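Small Business Marketing, Unit 9
Local service advertising: reading the "free quote" page
Handout to go with the lecture. Bring it to the workshop, we will mark it up.

1. Where we left off

Last time we looked at how a customer in Pamville finds someone to clear out a garage. They type a few words, they get a page of results, and most of what they see first was not written by anyone who owns a truck. It was written by a lead seller. The lead seller takes the customer's phone number and sells it to haulers. Sometimes one hauler, often several.

I have no quarrel with the trade as such. My quarrel is with the claims, and with students who copy the claims into their own assignments because they sound like marketing.

2. "Save up to"

Take the phrase apart. Save compared with what? A list price? Haulers seldom have one. The highest quote received? Then anyone who gets two different quotes has "saved" by picking the lower one, and the website had little to do with it. And "up to" covers zero.

Blandine Deschamps ran a two-truck hauling firm in Callton before she came to teach the pricing unit, and she let us use her old quote sheets. For one job, a cleared basement, the customer had collected 5 quotes. The lowest left out the dump fee. Add the fee back and it was second from the top. A comparison page would have called that a saving.
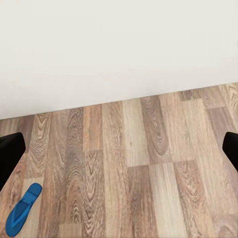
So the first question to put to any quoted saving is whether the prices cover the same work. Check for:

dump or transfer fees
stairs and long carries
minimum load charges
items priced one by one (mattresses, tires, refrigerators)
sweeping up afterward

If two quotes differ on any of these, they can't be compared until you have fixed the difference. Most customers will not do this. The page is counting on it.

3. What a lead costs the hauler

Leads are paid for whether or not they turn into jobs. For the class exercise we use a made-easy case: a hauler in Bridham pays $17 a lead and wins one job out of every 11 leads. That is $187 in lead fees behind each job won. Now ask who pays it. The usual answer in the trade press is that the hauler "absorbs" it. I would like to see the hauler who absorbs $187 on a half load of drywall. It goes into the price, or the dump fee goes up, or the crew gets rushed.

Maxence Besson disagrees with me here and will say so in the workshop. His view is that a hauler with idle trucks is better off taking thin jobs than none. Fair enough for a slow month like December. I doubt it holds for a year, and I have asked him for figures.

4. Volume pricing and the eyeball estimate

Nearly all junk removal is priced by the share of the truck it fills. It sounds fair. In practice somebody looks at a pile and says "a quarter," and the customer has no way to check.

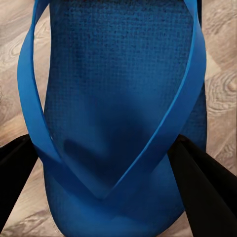
Volume is also a poor stand-in for what a load costs to get rid of. The truck is charged by weight at most transfer stations, while the customer is charged by space, and the gap between the two is where the margin sits. Small household goods show this well, because how a thing is packed changes the space it takes. A yoga mat rolled up and held with a carrying strap, like the blue one in the picture, takes up far less floor than the same mat lying flat, and weighs exactly the same. Now think of carpet. Ask whether the quote assumed it rolled or thrown in loose, and who does the rolling. I have yet to find a quote page that asks.

Marty, the load calculator we use in the lab, lets you set this by hand. Do not trust its default settings. They were built for full truckloads and run high on small ones.

5. For the workshop

Find one quote page for any home service in a town you know. Print it. Underline every claim that has a number in it, then write next to each one what the number is compared with. If the page doesn't say, write "not stated." Do not guess on the page's behalf.

Then redo the Bridham case with one job won out of every 5 leads, and say in a few lines whether it changes your view of section 3.

Reading: pricing unit packet, the pages on minimum charges. Skip the testimonials at the back.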